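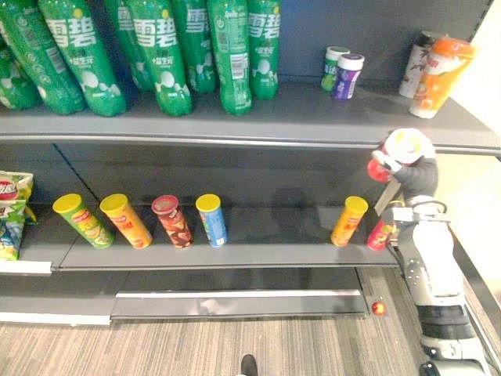

Page last changed: 2018-05-18

Search the collections Enter keyword Go

Gallery: Drinks and Snack Shelving, Room 604

The Fetham Centre for Retail Studies keeps a practice shelf in Room 604 for students enrolled in the certificate program in store operations. The shelf is grey metal, with a pale lip along the front of the upper level, and it carries the kinds of goods found in any corner shop: soft drinks above, chips and other packaged snacks below, and a few small containers of gum wherever space permits. 

Visitors to the Centre often ask why the practice shelf does not look like a finished shop display. The Centre does have a finished display, in the ground floor lobby, and it is maintained to the standard expected of a supermarket on opening day. Room 604 serves a different purpose. Students meet the shelf in many states over the course of a term, and a good part of their coursework consists of looking at it carefully and writing down what they would do next.

Drinks on the upper level

Green Sprite bottles lying on their sides, bases to the front, with white 雪碧 lettering on the labels. Two gum containers with white lids, one labelled in green and one in purple, stand in the space to their right, and an orange-labelled drink leans near the end of the shelf.

Large bottles are the first product family covered in the program. The unit was written by Felicja Czarnecka, who taught it for several terms before it passed to the present teaching team, and her original notes are still issued with only minor changes. They deal with facing, spacing and reach. Facing means that the principal panel of the label is turned to the customer; spacing is the distance left between one product family and the next; reach concerns how far back a bottle may stand before a customer of ordinary height has difficulty taking it down.

Round bottles are more demanding than cartons. A carton is either straight or it is not, and the eye finds the fault at once. A bottle may be turned a quarter of the way around and still look tidy from the end of the aisle, with the barcode or the small print facing forward where the brand name ought to be. Students are asked to inspect a row from directly in front and then again from each end. The unit also covers products stored on their sides, a practice seen in smaller shops and in chilled cabinets with low headroom, where the choice of showing the cap or the base to the customer should be the same along the whole row.

Chips and snacks on the lower level

Chip canisters standing upright beside a snack bag in green, white and red. Yellow lids on a green label and an orange-yellow one; a dark red lid on the brown and red.

Canisters are generally considered the easiest goods on the unit. They stack, they stand on their own and their lids give a useful band of colour at a constant height, which helps students to see whether a row is level. Bags are harder. A soft bag will not hold a position without support, and it should be placed against an upright or against a firm neighbour. The Centre teaches that bags are to be lifted by the body and never by the top seam.

The order of flavours along a shelf is set by a plan drawn up for each assessment. Students should not assume that a plan used in an earlier class remains in force. Plans are filed in the Gemer binder, named after the layout software with which the earliest of them were printed, and the binder is available at the desk in the adjoining room during supervised hours.

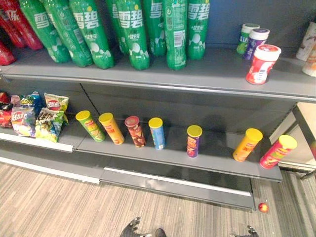
Small goods present a separate question. Gum containers take up little room and are easily lost beside a two-litre product, and for that reason many shops keep them at the counter. The unit asks students to place them on the main shelf nonetheless, with enough clear space on either side that they can be seen and picked up without disturbing their neighbours. Where several flavours are held, they should be set in a line parallel to the shelf lip, each lid fully visible. Overlapping containers are marked down in the written exercise, although only lightly in the first half of the term.

Colour grouping is taught in the same week. Green bottles kept together, with red bottles kept together beside them, read as two clear blocks from a distance. A leaning bottle at the join between two blocks weakens both of them. Yichen Fu and Ruoxi Jia, who share the teaching of the current unit, have prepared a one-page guide on the subject with line drawings, and copies are handed out at the second session.

Labels in other languages

Stock in Room 604 includes goods labelled in Chinese as well as in English. Many graduates of the program find work in stores serving mixed communities, and the ability to face a product correctly when the label is in an unfamiliar script is an ordinary part of the job. Students are taught to find the main panel by the size of the lettering and to use the barcode as a guide to the back or side of the pack. Students who read Chinese are welcome to assist their classmates during practice, but not during assessment.

Assessment

The practical assessment is marked out of 135. The written exercise, in which students describe a disordered shelf and set out the steps needed to restore it, has a limit of up to 600 words. Both are completed in the same week. A student who misses either part should contact the unit coordinator, Gerrit Rampersad, before the end of that week so that another time can be arranged.

Handling rules

Goods on the practice shelf are teaching stock and must not be opened or eaten. Dented canisters and leaking bottles are to be handed to staff. Bottles should be carried one in each hand at most, and nothing is to be stored on the floor in front of the unit while a class is in progress. Bags and coats are left on the hooks by the door.

Price strips are issued separately and are returned at the end of each session. Students who wish to practise outside class may book the shelf for one hour at a time through the Jileo booking page. Bookings open on the first working day of each month and are limited to 7 for each student in a term.

Use of the photographs

Teaching staff may use the photographs on this page in handouts and slides, provided the Centre is credited. Requests to use them in printed publications should be sent in writing to Tarmo Adomaitis in the teaching collections office. Larger copies can be supplied on request - please allow ten working days. Brand names and label designs remain the property of their owners.

Related galleries cover the chilled cabinet, the produce stand and the Ko checkout counter. The produce gallery is being revised and will return in June.

Filed under: Teaching Spaces | Shelving and Display | Drinks | Snack Foods

Contact the Centre | Copyright Fetham Centre for Retail Studies | Back to top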